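Notes for the Plomell talk, 20 min slot plus questions

**Open**

- Thank the hosts. Phones off, exits at the back.
- Subject today: how a small newsroom covers the first hours of a shooting. Say early that I will not play any audio from that night.

**What we had**

- Komer is a town of 2,933 people. Our paper, the Dilier, prints 600 copies and had 3 reporters on the payroll that May.
- First scanner call came at 9:40 p.m. Shots at a gas station on the county road. We posted one line at 9:58 and nothing else until the sheriff's office called back.
- That gap is what most people ask me about. We lost readers to a Facebook group that had a death count before the ambulance had left.

**What we got wrong**

- We ran "multiple victims" off the scanner. There were two people hurt, and one of them had fallen while running.
- We put the name of the street in the headline. Almost 200 people drove out there and the deputies had to turn them around.
- The correction went up at 7 a.m. It should have gone up at midnight, when we knew.

(Pause. Drink water.)

**What we changed**

- No number in a headline unless an official says it on the record, with the official's title in the same sentence.
- Scanner traffic tells us where to send someone. We don't quote it.
- One person writes, one person calls, one person stays off both and reads everything before it posts.
- Families get a call from us once. If they say no, we write that down where the whole staff can see it.
- Time stamp on every update - old versions stay up, with the change noted at the top.

**Ouazzani grant**

- Paid for the training day and the new phone line. Mention it, keep it short.

**Questions**

- Likely one: do we name suspects? After charges are filed. Juveniles, no.
- If asked about the trial, it is still open and I can't go into it.
- Handouts are on the table by the door.
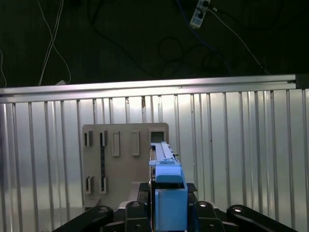 *Light blue piece held upright at the slotted board*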